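Two fingers and a suitcase: a visit to the Kustus build

The arm is bolted to a rolling cart in the back half of Flurkora, a shared workshop where you have to step over somebody's kayak to reach the good bench. Its builder has been at it for 6 months of evenings and still grins every time the motors wake up. The project is called Kustus. "I just liked how it sounded," the builder says, already crouching to check a cable.

Kustus began as a kit arm from Jevent, bought secondhand with 2 dead joints. Those joints got new gears, then the whole wrist was redrawn so a little camera could sit right behind the fingers. "The first time I saw the picture from the wrist, I yelled! You see what the hand sees. After that I stopped caring about the big camera on the shelf."
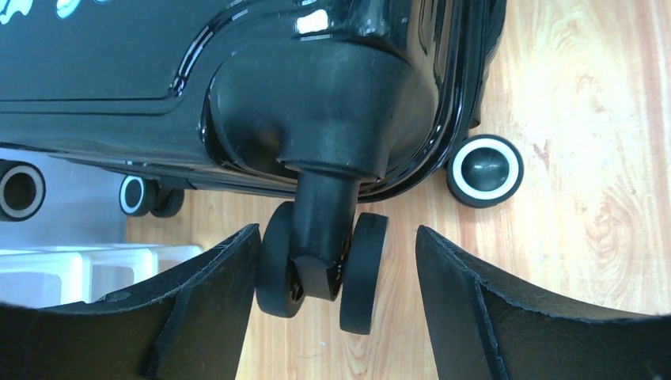 Luggage is the current obsession. The plan is for Kustus to find a wheel on a suitcase, take hold of it and turn it gently, feeling for grit or a bad bearing. It's a harder target than it sounds, and the builder loves explaining why. "Everything's shiny! The shell throws these big white highlights and the software wants to call every one of them an edge. And then the wheel I'm after is plain black, with black fingers on both sides of it. The ones with the white rings, those it picks out all day long. So of course I keep sending it to the black one."

The finger pads get their own speech. An early set, printed hard and smooth, slid off anything round. The pads on there now have gone a bit rough along the rims, and the builder is in no hurry to swap them. "They've done 100 closes at least. I'll cut new ones when they start missing."

Grip force is the next job. A sensor board from Daher is sitting in a drawer, waiting for a bracket that has been printed twice and fits neither time. Parts so far, not counting the arm, have come to 40 dollars, "and a lot of pizza." I asked what happens once wheels are solved. "Zippers," the builder said right away, and went to find a bag to show me.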